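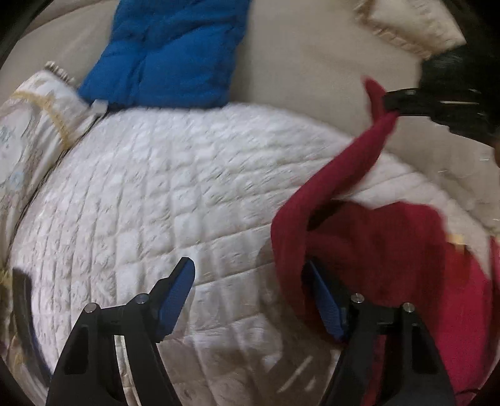 Ticket: Gripping rules for soft goods, two-gripper sorting
Status: Open, waiting on requester
Queue: Stetari handling support
Opened by: Dede Essien
Assigned to: Tapio Ikonen

Dede Essien, 9:10 am
Good morning, all, and thank you for picking up my last ticket so quickly. I have another one for you, and I'm afraid it is partly a rules question and partly a plain old fault. Since we moved to the September version of the handling rules at Gollevgate, the sorting runs with mixed cloth items keep stopping with "second contact lost". Red garments, baby quilts, cushions, thin printed things with trim, it doesn't seem to matter much which. Rule 8 says both grippers must have hold of an item before either one pulls. My operators read that as "both have to be closed". The checker seems to read it as something else, and I'd like to know who is right before I retrain anybody.

Tapio Ikonen, 9:52 am
Hi Dede, good to hear from you again, and what a nicely written ticket. Could you send me the run log from one of the stops, and tell me which pull speed you have set? I had a look at the picture on this ticket and I see the maroon piece pinched up high by the gripper coming in from the right, with the other one's blue pad lying against it lower down. I can't tell from a single picture whether that lower one is holding or only touching, and I suspect the checker has the same trouble we do.

Dede Essien, 10:30 am
Log is attached. Pull speed is 60, which is what came with the update. Before that we ran at 100 and I don't remember a single stop of this kind, though to be fair we weren't checking for it then either.

Tapio Ikonen, 11:45 am
Thank you, that helps a lot. I've gone through the log and the stops all look alike. The upper gripper closes, the lower one reports contact, the pull starts, and then contact drops out. Contact and hold are two separate signals in the Riltier checker, and the rule text only ever says "have hold of". Whoever set up your station pointed rule 8 at contact. So the pull is allowed to begin when the cloth is just resting on a pad, and then of course it slides off.

Please try the following, in this order:
1. Stop the run and open both grippers.
2. In the checker settings, change the rule 8 input from contact to hold.
3. Leave the hold time at 300 ms for now.
4. Leave the pull speed at 60. I know it's tempting to put it back up, but let's change one thing at a time.
5. Run a batch of mixed items and send me the new log.

Ginette Dhillon, 1:05 pm
Jumping in from the rules side, hello Dede! Tapio is reading it the way we meant it. I wrote that line, and I'm sorry it came out so loose. While I'm here, please have your folks look at rule 11 too, the one about neighboring items. If a piece is lying across something else, a quilt for instance, it should be lifted clear before it's drawn sideways. Otherwise the bottom item gets dragged along and you have two things to straighten out. A lot of people skip it – I did myself when I was on the floor at Ibarra – and then the neighbors end up in a heap.

Dede Essien, 2:40 pm
Changed the input to hold and ran the batch. No "second contact lost" at all, hooray! But now I get "hold not reached" on the quilted things. The fingers close on the thick part and the checker just sits there waiting. Yaa Opoku on my team found that it goes through if she takes the quilt by its rim.

Tapio Ikonen, 3:20 pm
Yaa has a good eye, please tell her so from me. Padded cloth squashes slowly, and the hold signal wants the finger position to be steady for the full hold time. Gripping at the rim is fine under the rules and I'd make it your normal practice for anything quilted. Please don't shorten the hold time to get around it, or we'll be back where we were this morning.

Ginette Dhillon, 3:34 pm
Agreed. I've put in a wording change for rule 8: "Both grippers must report hold, and contact alone does not count." Martti Väisänen has to sign it off before it goes into the printed rules, but you're welcome to work to it already.

Dede Essien, 4:15 pm
Lovely, thank you both. I'll pin the new wording up by the station and run quilts by the rim tomorrow. Can we keep this open until I've seen a full shift?

Tapio Ikonen, 4:18 pm
Of course. Setting it to waiting on requester. Send the shift log whenever you have it, and put the old speed question in a separate ticket if you still want to go back to 100.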